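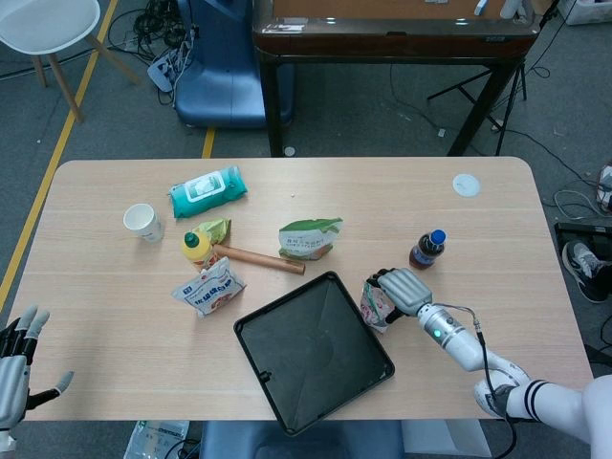 *3 min read*

**Plistatow** is an outdoor country and folk-rock concert held each July on the fairground at Callholm. One night, one main stage, one smaller stage by the river gate. Started as a free show on the back of a hay trailer, now ticketed. Locals mostly call it "the Plis".

## Name

From Plistatow Lane, the dirt road that runs behind the fairground. The first posters just said "Music on Plistatow" and the rest of the wording dropped off over the years. Spelled Plistatowe on one early run of shirts, which now sell for more than the right ones.

## History

### Trailer years

The first show was put together by Kastriot Matić, a fiddle player and sign painter, and Ida Petersen, who booked acts for the Lazarević, a bar on the main street. The bar had a room upstairs that held 80 people and was turning folks away on weekends. Petersen wanted somewhere bigger for the summer. Matić knew the farmer.

Five acts played. No fence, no tickets, a bucket passed around between sets. Power came from one generator parked behind the trailer and it quit during the fourth act, who finished their set without amps. A recording of that set went around on cassette for years and is usually listed under the title *Generator Side*.

### Move to tickets

Free shows went on until the crowd outgrew the lane. Cars were being left on both shoulders all the way back to the bridge, and the town asked for a proper parking plan before it would sign another permit. Petersen and Matić split over this - Matić wanted to keep it free and smaller, Petersen wanted a fence and a gate. He left after that season but came back to play several times.

The first ticketed show had a real stage, hired lights and a 21-act bill spread over both stages. Too many. Sets ran short, changeovers ran long, and the headliner Jedudis went on so late that part of the crowd had already left for thier cars. The bill has been cut down every year since then and now sits at nine or ten acts.

### The rain show

Most written about night in the concert's history. A storm came through just after the gates opened and the main stage was shut for 60 minutes. Costel Đorđević, a pedal steel player down for a mid-bill slot, set up under the roof of the cattle barn and played to whoever had run in there. Others joined him. When the main stage opened again a good part of the audience stayed put in the barn.

The barn has been a listed part of the program ever since, opening at 4 p.m. and run with no set times.

## Stages

**Main stage.** North end of the fairground, facing away from the houses. Covered since the rain show.

**River stage.** Smaller, lower, mostly newer acts and duos. Sound carries badly here when the wind is off the water.

**The barn.** Acoustic only. Sign-up sheet at the door. Dirt floor, bench seating, a good deal of standing.

## Music and booking

Mostly country, folk-rock and string bands, with a few odd ones each year. Kamran Virk took over booking from Petersen and brought in more songwriters and a brass band, which closed the river stage three years running. Some regulars complained. The brass band sold out of records by the second one.

Headliners are held to one appearance every four years. Jedudis is the only act to have topped the bill three times, the last of them with Špela Nedeljković singing in place of the band's first vocalist.

## Audience and rules

All ages until 9 p.m. in the main field. The beer garden is 21 and over, wristband checked at the rope, and the line for it is a standing joke in the local paper. Lawn chairs allowed behind the sound desk only. No dogs, no umbrellas in front of the desk.

Music ends at 11 p.m. under the town permit. The one time it ran over the organizers were fined, and the encore was cut off halfway thru the second verse.

## Recordings

- *Generator Side* - audience cassette, never officialy released
- *Under the Roof* - barn recordings from the rain show, two discs
- *Plistatow: River Stage* - download only, mixed by Virk

## See also

- Lazarević (bar)
- Callholm fairground
- Jedudis discography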